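Notus Allotment and Garden Forum > Growing > Seeds and Sowing

Broad beans: autumn or spring sowing on heavy clay?

ploven_plot
October 23, 2021
I took over a half plot at Rovville in April and missed the early sowing. The soil is yellow clay about a spade deep and it holds water all winter. I have a packet of Aquadulce and the neighbours tell me to get them in now. My dad always waited for spring. Which is it?

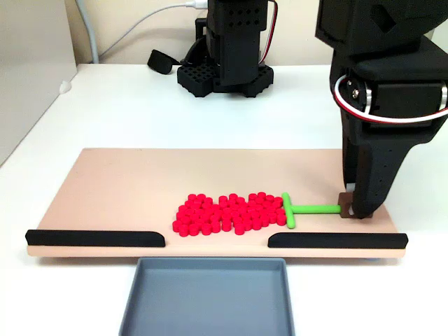
Re: Broad beans: autumn or spring sowing on heavy clay?

Markos Kouris
Now. Two inches deep, nine inches apart, double row. Mine have gone in at the end of October every year since I got the plot and I pick three weeks ahead of the spring sowers. You also get less blackfly, as the tips are tough by the time it arrives.

claypit
I would not do it on that soil. I lost a whole row two winters running. They don't mind cold, but they rot if they sit in water. If you can dig a hole and it fills up, wait.

Markos Kouris
Mine is clay as well. Draw the soil up into a low ridge and sow along the top. It takes ten minutes with a rake.

claypit
A ridge didn't save mine. Plot 1491 is at the bottom of the slope and everyone else's water ends up there, so perhaps I'm not a fair test.

athumani
There is a middle way. Sow in deep pots in a cold frame next month, one bean to a pot, and plant out when the ground has dried a bit. Mice are the main trouble. I lay a sheet of wire mesh over the top and weigh it down with bricks.

ploven_plot
Thanks all. I dug a test hole by the shed and it still had water in the bottom the next morning, so it sounds like pots for me. I've got a cold frame but the lid doesn't shut properly. Would ordinary multipurpose compost do, or should I mix in some grit?

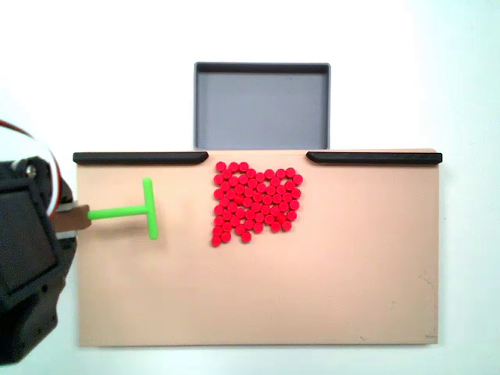
athumani
Multipurpose is fine. A handful of grit helps if the bag is soggy. Prop the lid open on mild days anyway, they go leggy if they are kept too warm.

Markos Kouris
Pots are a lot of faff for beans, if you ask me. Put half the packet in the ground on a ridge and half in pots, then you will know for next year.

claypit
I'd agree with that, apart from the half in the ground.

ploven_plot
Going with a short row on a ridge at the top end and the rest in pots. Does anyone know if the site shop still has canes?

athumani
It did when I went in for onion sets. Take cash.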